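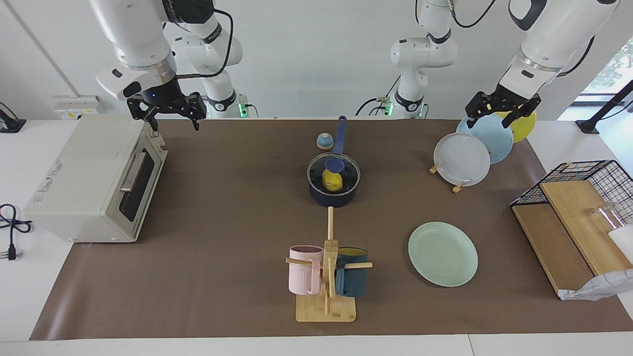 Home | News | Payments | Branches | Contact

Coin counting returns to Lesgate branch

The coin counting machine at the Lesgate branch is back in service after being out of use since June. Members can pay in loose change at the machine during normal counter hours. There is no fee for account holders. Non-members can still swap coins for notes at the counter, up to $125 per visit.

Branch manager Rebecca Palumbo said the counter staff had been bagging coins by hand in the meantime. "We took in 1,143 bags that way," she said. "Most of it was quarters from the laundromats and the car wash."

The new machine prints a slip with the total. Take the slip to the counter and the amount goes into your account the same day. Please remove paper clips, buttons and foreign coins first — they jam the hopper. Bent or badly worn coins will be returned in the tray.

Small businesses that need rolled coins for their tills should order by noon the day before. Call Joaquín Lucero on extension 301 and have your account number ready. Orders are collected from the side window. Pennies are limited to ten rolls per order until further notice.

The Sitompul branch does not have a coin machine and there are no plans to install one. Its cash deposit box remains open at all hours for sealed bags. Bag labels are at the front desk.

Last updated: 25 Nov 2022

Contact us | Copyright Grerach Credit Union | Back to top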